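九月 午前の作業メモ(工房ノート、バット係)

朝のうちは湿気がひどくて、窓を開けても閉めても変わらないので、あきらめて扇風機を回しながら始めました。今日の分は長くなりそうです。読む人はお茶でも用意してください。

まずMwanahawaさんのバット。先週末の試合でヨーカーを受けて、トゥの右側に細い割れが入ったという話でした。預かって見てみると、割れそのものは浅いのですが、そこから木目に沿って少し上まで走っていて、本人が思っているよりは手がかかりそうです。とはいえスイートスポットにはかかっていないので、まだまだ働いてもらえます。この一本、持つと本当に気持ちのいいバランスなんですよね。ピックアップが軽くて、つい工房の中で二、三回カバードライブの素振りをしてしまいました(周りには誰もいませんでした、念のため)。

割れには薄めた木工用接着剤を爪楊枝で送り込み、割れ目を少しだけ開いたり閉じたりして奥まで回し、はみ出しを拭いてからクランプ。締めすぎると接着剤が全部出てしまうので、手で止まったところからほんの少しだけ足す、といういつもの加減です。明日の朝まで触らないこと。Farajiさん、棚を片づけるときに動かさないでくださいね!

次がDinineのウィロー、新品のノックイン。こちらはFlutportの大会に間に合わせたいということで、Mwanaishaさんから頼まれています。亜麻仁油は二回目まで済み。前回塗った面はさらっとしていて、指で触っても残りません。スプライスには油をつけないよう、テープで境目を切ってあります。そのテープ、剥がすのは打ち終わってからにします。

木槌は軽いところから始めて、今日は1000回まで。記録を見返すと前回までの合計が475回でしたから、これで1475回になりました。数を書いておくと、あとで「もう十分か、まだか」の相談がしやすいので、面倒でも続けます。エッジは真横から叩かず、斜めに丸めるように。トゥも同じで、正面から当てると一発で欠けることがあります。最初の300回くらいまでは、と書きかけましたが、回数で区切るより音で判断したほうがいいですね。乾いた高い音だったのが、途中からぽんと丸い音になってきて、ああ開いてきたなと思う瞬間があります。あれが好きでこの作業を引き受けているようなものです。
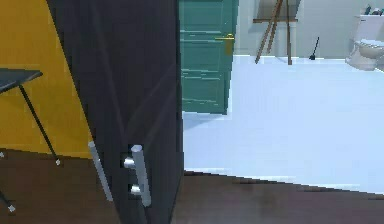 縦の丸棒ハンドルと濃いグレーのパネル。奥は黄色い壁(CG)。

午後はグリップの巻き替えを6本。うち一本はAkinyiさんの練習用で、二重巻きの下側がずれて、握ると手のひらの中でねじれる感じがするとのこと。外してみたら、ハンドルの糸巻きが下のほうで一か所ほどけていました。糸を巻き直して、接着剤を薄く引いて、乾いてから新しいグリップをコーンで送り込みました。Akinyiさんは手が小さめで、前から太すぎると言っていたので、今回は一重で返します。軽く振ってみて頼りないようなら、すぐ二重に戻しますから遠慮なく言ってください。

ついでにコーンの話。今使っている木のコーンは表面がだいぶ荒れてきて、ゴムが引っかかります。タルカムパウダーを振れば入るのですが、入れたあとで中が滑るのが嫌で、できれば使いたくありません。次の買い物のときに一本新しいのを、というのが私の希望です。急ぎません。でも忘れないでほしいです。

ボールのほうも少し。Sterkanceの練習球を二個だけ試しに下ろしました。縫い目は高め、革は最初つやが強くて、ネットで投げたMahnazさんによると、新しいうちは指が滑るけれど、片面が荒れてからのほうがずっと面白いそうです。アウトスイングが遅れて出てくる、と嬉しそうに話してくれて、打つ側の私としてはあまり嬉しくありません。縫い目の減り方は来週また見ます。今までの球と並べて、同じ箱に入れておきました。混ざらないように印を付けてあります。

残っていること。
Mwanahawaさんのバット、クランプを外したらトゥを軽くサンディングして、トゥガードを貼る。
Dinineはエッジをもう少し打ってから、古いボールで軽いキャッチング。まだ本気のネットには出さない。
Langatの箱に入っている古いパッド、バックルが一つ取れたまま。合う部品を見た覚えがあるのに、どの引き出しだったか思い出せません。知っている人は下に書いてください。

追記、夕方五時半。バックルはFarajiさんが見つけてくれました。グリップテープの引き出しの奥だそうです。パッドは明日縫います。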